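Speaker notes - Bloxham open evening, Saturday, second half

(Slide 1 up while people sit back down. Don't rush, the tea queue is always slow.)

Welcome back, everyone. Before the break I went on rather a lot about arms and motors, so for this half I'd like to talk about teaching, which is the part I love! How do you show a robot a job when you can't simply tell it?

At Urwood we began with remote control. You sat at a desk with two sticks and drove the arm while watching a screen. It works, but it's tiring, and you never quite feel what you're touching. We recorded 54 runs that way in our first month, and I was ready for a lie-down after each one.

(Pause. Ask who has ever tried to pick up a toy with a fairground claw. Wait for hands.)

So now we mostly teach by hand. You hold the gripper yourself, one in each hand if the job needs both, and you do the task at your own pace while the camera on it records. With Fludano, our small-parts project, we got 78 usable runs in an afternoon - and people were still chatting at the end of it.

Latches and lids are what we're working on at present. Think how you'd open a box of screws at home: one hand steadies, the other finds the clip. You don't plan it, you just do it, and that easy habit is what we want to pass on.

(Mention Nirnura here, briefly. Their notes on throwing away bad runs helped us a great deal. Keep it under a minute, I always overrun.)

Last thing before questions: please go slowly when you try it, and don't worry about fumbling. A fumble you recover from is well worth keeping.

(Final slide, leave it up during questions.)

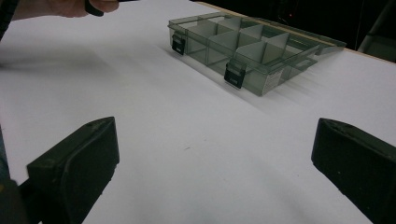
Someone near the back asked whether a robot taught by a left-handed person would pick up left-handed ways, and whether we ought to be mixing our teachers more than we do.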